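About Dirkholm Tree & Hedge

Most tree companies will tell you they are passionate about trees. We've read a lot of those pages and we don't know what the word is supposed to get you. You have a maple over the garage, or a hedge the neighbor has complained about, and you want to know whether it needs cutting, how much, and what it costs. We try to answer those three things and then go home.

Dirkholm was started by Macario Ventura after 18 years on other people's crews. He left his last employer over a sales sheet that told climbers to "identify at least one additional removal per visit." Trees were coming down that had nothing wrong with them. He still has the sheet, and new hires get to read it.
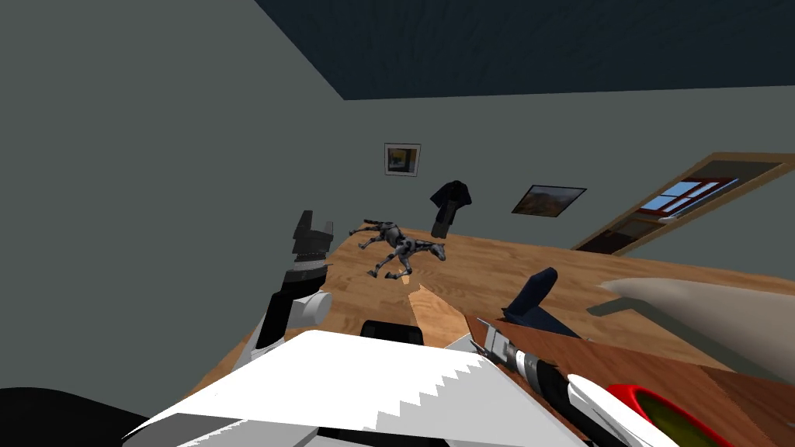

Plank tabletop and gray-green wall

We do pruning, removals, stump grinding, hedge reduction and storm cleanup. We also do written tree reports, which a lot of people ask for when they don't need one. If your town wants a permit for a removal, you may need a report. If you just want to know why the leaves on your birch are yellow in July, a phone call usually covers it, and we don't charge for the phone call.

What we don't do

We don't top trees. People ask every week and there is always a company down the road that will say yes. Topping gives you a flush of weak shoots and a bill for the same tree a few years later. If that's what you want, we're the wrong outfit.

We don't sell deep root feeding as a yearly plan. Some trees in bad soil get something out of it. Many of the yards where we've seen it sold had perfectly decent soil, and no one had tested it. Ask for the soil test. If the salesman doesn't have one, you have your answer.

We don't paint pruning wounds. The old books said to, and the can is still on the shelf at the hardware store, but a clean cut in the right place does better left alone. 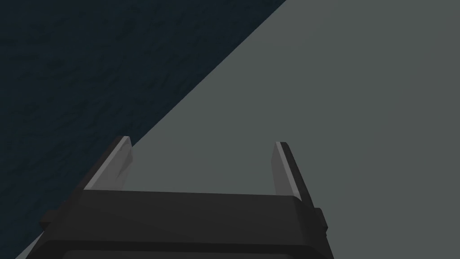
How we quote

Ingeborg Rüegg runs the office and writes every quote. She trained as a surveyor and is suspicious of round numbers, ours included. A quote from us lists each tree, what will be done to it, where the brush goes and who pays if we rut the lawn. (We do.) It stays good until the date printed on it. There is no discount for signing on the spot, because a price that drops when you reach for the door was too high to start with.

The minimum charge for a crew visit is $309. People sometimes find that steep for one limb, and fair enough. It pays for 3 people, the truck and the chipper to come to your street. If you have a small job that can wait, talk to the folks next door and split the visit. We'll put both names on the work order and bill you separately.

About certificates and badges

You will notice there isn't a row of gold seals on this page. A good number of the seals in this trade can be had by filling in a form and paying a fee. We carry liability insurance and workers' compensation, and we will send you both certificates before we start. Call the insurer and check that the policy is live. Very few customers do this, and they should do it with every company, including this one.

The same goes for online reviews. We have some nice ones. So does the company that flattened Macario's sister's dogwood. Ask us for two addresses where we worked a few years ago and drive past. Trees are hard to fake.

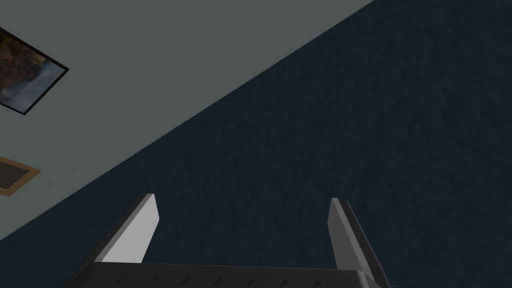

Dirkholm Tree & Hedge | Gripper by a gray-green wall

The hedge team works out of the Avico yard and keeps its own calendar. It handles privet, yew, arborvitae, hornbeam and whatever the last owner planted too close to the driveway. Hedge reductions are booked separately from tree work, so if you need both, say so on the first call or you will end up with two visits.

A word on arborvitae: if it has gone brown inside and you cut back past the green, it won't fill in again. We will tell you this before we cut. Customers have told us that another firm promised otherwise. We'd like to see the hedge.

From May on, we check for nests before any reduction, and if there's an active one we reschedule. You don't pay for that visit.

Service area: Dirkholm, Illeo and the Kun valley as far as the county road.

Page last changed 17 April 2025. Prices change when fuel and dump fees do, so go by your written quote.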